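Nisudora Hand Capture Kit - wearable demo recording, two hands

Record people doing ordinary table and kitchen jobs, get training examples out the other end. No robot needed on site.
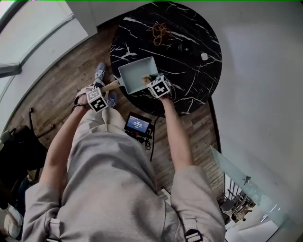 Kit comes from Durkard, ready to wear. Harness goes on first, then the head camera, then one marker cube on the back of each hand. Recorder last. Most people are set up by their second try without the sheet.

What's in the box
Harness, one size, buckles front
Head camera, wide lens
Marker cubes, white with black square pattern, 2
Hand straps, 2 pairs (small / large)
Recorder with screen, shows time while running
Cable
Carry bag

Good for
Two-handed work - one hand holds, other hand does the job. Pans, plates, food, lids, small items. Homes, test kitchens, offices. Daylight is fine, glossy tables usually fine too, but watch for glare on the cubes.

Not good for
Anything under water. Gloves that cover the straps. Very dark rooms.

Specs
Battery: 200 minutes per charge
Storage: around 300 clips before offload, depends on lenght
Weight on body: 1755 g with harness
Cube straps: wipe clean, no machine wash

Output
Video plus hand poses for left and right, one folder per clip. Loads straight into Jillis for labeling and trimming. Other tools - ask, we have a plain export too.

Tips
Start and end each clip with both cubes in view. Keep the sleeves pushed back off the straps. One task per clip, dont chain them. Fumbles are OK, leave them in and tag them. Redo the hand calibration if a strap gets moved.

Recorder firmware was updated in September, older units need it before the new export shows up. Download is on the support page.

Ordering
Single kit or rental. Rental is through Mabaso, 2000 clip minimum per project. Spare cubes sold in pairs only, they are matched at the factory so don't mix sets.

Page updated 28 October 2026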